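Participants wanted: paid study on steering a simulated robot arm

The Rerkon group is looking for people to take part in a study of how learned control policies hold up when a person corrects them partway through a task. Sessions run through the end of October. You do not need a background in robotics or programming. We have enough experienced operators and are mainly short of people who have never done this before.

What we are studying

Our policy, Stomby, was trained on 2,000 demonstrations recorded in simulation. In our first round of tests we compared two ways of adding human corrections. In one, the operator takes over the arm completely until the mistake is fixed. In the other, the operator nudges the arm while the policy keeps running. The nudging method gave smoother motion, but operators disagreed a lot about when to step in, and the retrained policy picked up that disagreement. Most of the trouble came in the last few inches before the gripper reached a shelf.

We collected 691 corrections in that round, nearly all of them from people who work in our lab. We want to know if the same pattern appears with operators who have no stake in the result.

What you will do

You will come in for three sessions on separate days. The first starts with a short practice period using the hand controller. After that you watch the policy attempt shelf tasks on a monitor and correct it whenever you think it is going wrong. There is no score and we will not tell you when to step in. Half of the participants will use the takeover method and half will use nudging. You will be assigned to one of these and stay with it for all three sessions.

Most of the work is done in a camera view close to the gripper, so you will often see only part of the shelf.

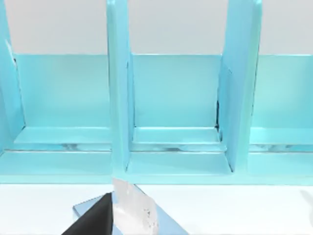
Judging distance in this view takes some getting used to, and the practice period is there for that. If you get motion sick from video games, please say so when you write to us. We can slow the camera movement, and you may stop at any time and still be paid for the session.

Who can apply

You must be 18 or older, able to use a hand controller, and able to read on-screen instructions in English. Glasses and contact lenses are fine. People who took part in the first round cannot take part again.

Pay is by the session, with an extra payment after the third. We record controller input and screen video. We do not record your face or voice.

To apply, write to Unnur Bech at the Rerkon front desk with the days you are free. Questions about the method or the earlier results can go to Mandla Xaba.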